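We use cookies to keep you signed in and to remember your ticket filters. Accept / Manage settings

Ticket: Recorded demos drift on wrist rotation during teleoperation
Product: Foltari leader arm with Pirkura recorder
Site: Ghoneim workshop, bench 3
Opened by: Harish Shukla
Opened: 9 April 2021
Priority: normal
Status: resolved, fix pending in next release

Problem as reported

When I drive the follower arm from the leader arm, the wrist ends up rotated further than my hand. It starts out matched. After a few pick and place demos the gripper is visibly turned compared to the leader handle, and I have to hold my wrist at an odd angle to keep the fingers square to the object. If I stop the session and start a new one, the match comes back and then goes off again.

The task is picking up a TV remote, turning it over end to end and setting it down. It needs a lot of wrist roll. I have also recorded a block stacking task on the same bench and did not notice any drift there, but that one hardly uses the wrist.

I trained a policy on 50 of the remote demos before I noticed. It reaches the remote fine and then closes at a slant.

What I tried first

Restarted the recorder. No change.
Swapped the USB cable on the leader. No change.
Reran the full calibration from the menu. Good for a short while, then the same.
Lowered the follower speed limit to 50 percent. Drift still there, takes longer to show.

Reply from Nutier support

Thanks for the details. Please check these in order and post what you find.

1. With both arms powered and torque off on the leader, put the leader wrist against its hard stop and write down the joint 6 reading. Roll it to the other stop and back, then read it again. The two values should match.
2. Do the same on the follower by hand, with torque off.
3. Open one of the bad episodes in the viewer and plot commanded against measured position for joint 6.
4. Send the config file from the recorder folder.

Update from Harish

Step 1: leader reading is the same both times. I repeated it and got the same value again.

Step 2: follower reading is off by 3 degrees after one round trip. After several round trips it was off by 21. It always goes the same way.

Step 3: commanded and measured lie on top of each other in the plot, so the software thinks it is tracking. The error does not show in the log at all. It only shows in the wrist camera view, where the remote can be seen between the fingers.

Step 4: config attached. I have not edited it apart from the episode length, which I set to 36 seconds.

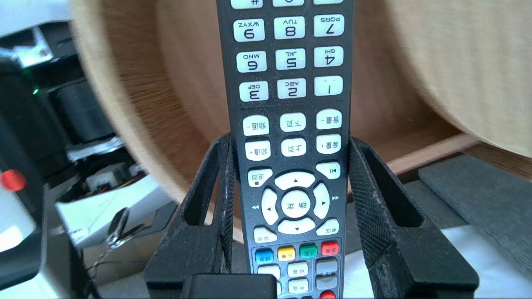

Can the bad demos be corrected afterward by subtracting an offset from joint 6?

Only if the offset stayed constant through the episode. When it builds up during the episode there is no single number to subtract, and the camera frames will still show the gripper at the angle it really had. Record those episodes again.

Reply from Nutier support

The plot and the step 2 result point to slip between the motor and the gripper flange. The encoder sits on the motor side, so it cannot see anything that moves after it. Please remove the wrist cover and look at the coupling. There is a clamp screw on the flat side. Mark a line across the coupling and the shaft with a paint pen, roll the wrist by hand to both stops, and see if the line stays straight.

Do this with the arm unplugged and the forearm supported. The wrist will drop if it is not held.

Update from Harish

Line did not stay straight. The clamp screw was done up but not on the flat. I think it was put back that way when we changed the fingers for the remote task. I loosened it, turned the shaft until the flat faced the screw, tightened it and put thread locker on it. Left it overnight.

Recalibrated joint 6 only. Ran the step 2 check again with several round trips and the reading came back the same each time.

Recorded 21 new demos of the remote task. The leader handle and the gripper still agreed when I finished the last one.

Two other things I noticed while the cover was off:

- The calibration screen says "all joints OK" even when the coupling is slipping. A round trip check on the hard stops would have caught this.
- The finger change guide does not mention the flat on the shaft. It only says to tighten the screw.

Reply from Nutier support

Both passed on. The finger change guide will be corrected. The round trip check is planned for the May release of the recorder and will run as part of calibration for joints 5 and 6.

For the existing data, please move the old remote demos out of the training folder and retrain from the new ones. Don't mix the two sets. The block stacking episodes can probably stay, but replay one on the repaired arm and compare the end pose before you rely on them.

Update from Harish

Old set moved. Replayed one block episode and it placed the block where it should, so I am keeping those. Retrained on the new remote demos only. The gripper now closes square on the remote. It still sometimes lets go early on the turn, but I did that myself in a few of the demos, so I will record more and open a new ticket if it carries on.

Fine to close this one.

Resolution: follower wrist coupling clamped off the flat. Reseated, joint 6 recalibrated, affected demos recorded again.
Linked items: finger change guide, calibration round trip check

Contact support | Terms | © 2021 Nutier | Back to top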